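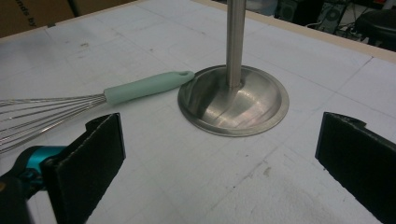

April
By the Lesari Editorial Group

Chapter 3
Keeping a Kitchen in Order

A kitchen that serves the public is judged first by its food, but the quality of that food depends on decisions made long before cooking begins. Where tools are kept, how surfaces are cleaned, and who checks the stores all affect the meal that reaches the table. This chapter considers the kitchen as a place of work and introduces the terms used in the remainder of Part One.

The study of kitchen order is older than the modern restaurant. Large households kept written lists of pots, linens, and dry goods, and a missing ladle could be traced to the shelf where it belonged. Schools and hospitals later adopted the same practice on a larger scale. A kitchen preparing 500 meals a day cannot rely on the memory of one cook.

Two cases appear throughout the chapter. The first is the dining hall at Findby, a residential school with 70 boarders and a kitchen staff of three. The second is Paju, a bakery and lunch room that moved to larger premises and found that its old habits no longer suited the space. Students should read both cases before attempting the exercises in Section 3.4.

Section 3.1 deals with the layout of work areas. Section 3.2 treats the storage of hand tools, including whisks, spoons, and knives, and the care of metal surfaces. Section 3.3 explains the inventory sheet, using the form adopted by the Irkuvell district kitchens, which allows 10 lines to a page and one page to a shelf.

3.1 Work Areas

A work area is any part of the kitchen set aside for a single kind of task. Its size is determined by the task and by the number of people who must stand at it together.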